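6/5/22

Worstead dye bath, second run

Picked up where the April entry stops. The first run gave a patchy blue on the wool and almost nothing on the linen, and I put that down to the vat being tired. Toshio Miyazaki disagreed and thought the linen had never been scoured properly. He was right about the linen. I am still not sure about the wool.

Scour this time: washing soda and a little neutral soap, brought up slowly and held at a low simmer for 60 minutes. The water came out the colour of weak tea. Repeated it with clean water and the second lot was far paler, so there was plenty of wax and size left in the cloth we used in April. Rinsed until the drips ran clear, then left the linen to soak overnight in plain water. Wool was only wetted out, in lukewarm water with a drop of soap, no soda.

Vat: same recipe as before, the fructose and lime one, indigo ground wet in the Nomura mortar until I could no longer feel grit between finger and thumb. Stock made up in the tall jar, stirred three times at intervals and left to settle. Good coppery film on top by mid-morning and a clear amber-green liquid beneath it. Added the stock to the warm vat with the jar mouth held under the surface. Last time I poured it in from above and watched the streak go blue, which was careless.

Temperature on dipping was 49 on the Catby thermometer. It drifts, and I have not checked it against the glass one for months. Someone should, and the result should go on the card by the sink. By the end of the session it read 40 and the lid had been off more than I would like.

Dips: linen first, then wool. Short dips, squeezed out below the surface, aired on the line until the green had gone completely, then back in. The linen took colour evenly from the first dip. By the last it was a solid mid blue with one pale crease where I had folded the piece over my hand without noticing. The wool is better than April but still lighter towards one end of the skein. Two possible causes:

The skein ties. They were tight, and the pale areas are close to them, though not only there.

Lime. I added 2 level teaspoons to bring the vat back up after the linen, and may have dipped again before it had settled. Sediment on wool would give the dull, slightly chalky look I have at that end. Some of it came off in the rinse.

I would like to separate these, so the next run should be two small skeins, one tied loosely in figures of eight and one tied as usual, both dipped before any lime goes in. Wool before linen as well, while the vat is at its mildest. Strong alkali does wool no favours and the handle of this skein is harsher than it was dry and undyed.

Finish: linen rinsed in cold water, short boil, dried flat. Wool rinsed in water with a splash of vinegar, then plain water. Rub test with white cotton tomorrow, when everything is properly dry. The Fliniseo swatch book is on the top shelf, and the new pieces should go in after the April ones with the scour noted beside each.

Cillian Ó Ceallaigh asked whether the vat can be kept going for the madder overdye. It can, if it is fed tonight and stirred once a day. I have fed it, put the lid on and wrapped it in the old blanket. Do not use the metal spoon in it. The long wooden one is hanging behind the door – please put it back there.

Still to buy: washing soda, pH strips (the narrow range ones), cotton tape for ties. 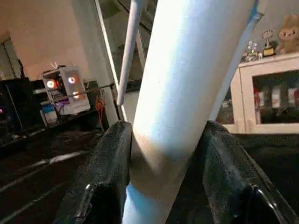 The strips in the drawer are the wide range sort and cannot tell me anything useful between ten and eleven, where the difference matters for wool. Until the others arrive, go by the film and the colour of the liquid, and write down both before each dip.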